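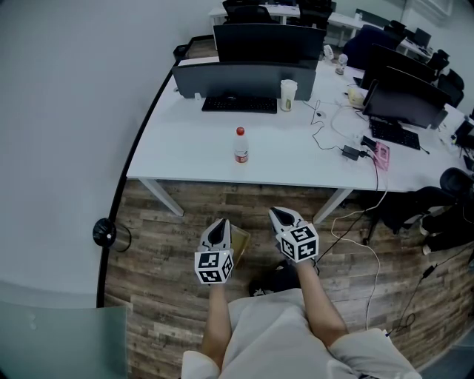
I get a lot of mail about desks, and most of it comes down to some version of "where do I even start?" I've been tidying shared workrooms for a living long enough to have opinions on this, and my opinion is that you start with the floor and the front edge and leave the pretty stuff for later. Look at that white desk up there. There's a bottle with a red cap, a plastic cup, a couple of black keyboards, and I wouldn't worry much about any of them on day one (okay, the bottle would move, see further down). What I'd go for is the white cable that drops off the desk and curves away across the floorboards. Feet find those! I've put the things I get asked most on this page so I can stop retyping them, and I add to it when a new one keeps popping up.

Last updated April 26, 2023

Do I have to take everything off the desk first?

No, and please don't if there are several monitors on it. I know the big dramatic clear-out looks great, but you end up with screens on chairs and a keyboard balanced on the printer, and then it's dinnertime. I work from right to left (I'm left-handed, go the other way if you like) and finish one stretch the width of my arms before I touch the next. Small stuff goes in a shallow box as I come to it. The box is allowed to be a mess. Monitors stay where they are unless I need to dust under the foot.

How do I figure out which cable goes where?

Follow it with your hand, not your eyes. Start at the device end, pinch it lightly, and walk your fingers down. Two black cables crossing look exactly like one black cable turning a corner, and I've unplugged the wrong computer that way more times than I'd like to admit, including once when Selvaraj Wickramasinghe was in the middle of a tax form. He still brings it up.

Then label both ends. Masking tape folded over into a little flag works fine. Write what it is ("left monitor"), and skip clever codes because you won't remember them by August.

What about cables that hang down to the floor?

If it's hanging, it should hang straight down a leg. Thin metal legs are easy to work with, you just use hook-and-loop ties every foot or so and leave a bit of slack at the top so the desk can be nudged without yanking anything. Where it has to cross open floor I'd first try moving the power strip to the other side of the desk. Half the time that fixes it for free. If it doesn't, get a floor cover with sloped sides, and measure before you order. I didn't, and I own a very long one now.

I don't like plastic zip ties for this. You have to cut them off every time something changes, and sooner or later you nick a cable.

Where do I put power adapters?

Off the desktop if you possibly can. A tray screwed to the underside is the nicest answer, and I use the Wernex one, which is plain and a bit ugly and holds everything I've thrown at it. If you're renting the furniture or don't want to drill, a wire basket that clamps on works too. Leave some air between adapters and don't bundle them up in a towel or a sock (I have seen the sock). Loose adapters from things nobody can name go into a bag with the date on it.

Drinks on the desk, yes or no?

Yes with a cap, no without. I'm not going to pretend I don't drink at my desk. But I want the bottle off to one side, past the end of the keyboard, so that if it goes over it goes over onto desk. Cups with no lid live on a side table or a windowsill. Colleen Pelletier wrote to tell me I'm being fussy about this, and then she wrote again after she lost a keyboard to iced tea. I was very gracious.

My desk is white. How do I keep it from looking grubby?

Damp microfiber cloth, one drop of dish soap, dry it right after. Do the front edge where your wrists sit, that's the part that goes gray. For ink I use a little rubbing alcohol on a cotton pad, and I try it on the back corner first. No scouring powder and no melamine sponges on a glossy top, they leave dull patches you'll only notice when the sun comes in.

How much should I spend?

I did my whole room for 85 dollars, and that's with the underdesk tray, ties, a floor cover (the too-long one) and a decent power strip. You can do a single desk for a lot less. Dilani Debnath did hers with bread-bag clips and binder clips from the junk drawer and it looks better than mine does, so there you go.

How do you keep it that way with other people using the room?

This is the hard one! What's worked at the Grotthorpe workroom is that each desk gets one tray for small things, and anything that belongs to the desk can live in the tray. Jars, little boxes, adapters, sticky notes, whatever. At the end of the day things are either in the tray or they go home with somebody. It takes 5 minutes. We tried a rota before that, and it lasted 2 weeks, and then Freya Tapley was doing all of it and was pretty cross, which I understand.

I'd also give every monitor its own keyboard and leave it parked in front of that monitor. Wandering keyboards cause more arguments than the thermostat.

Is it bad to have desks facing each other?

I like it, as long as both sides agree about the middle. The strip behind the monitors turns into no-man's-land and fills up with jars and boxes that neither side claims. I run my hand along the back edge once a week and whatever I find goes to whoever's closest. If the screens are tall you can lose things back there for ages. Eulalia Gaete found her house key behind one after she'd already paid for a new lock.

Can I plug one power strip into another?

Please don't. Buy one with a longer cord and enough outlets.

Do you answer emails?

I do, slowly. There are 965 in the folder right now and I'm working up from the bottom, so if you wrote in the last month you're near the top and I haven't gotten to you yet. Photos help, especially ones taken low enough that I can see the legs and the floor. You can leave the mess in, I prefer it.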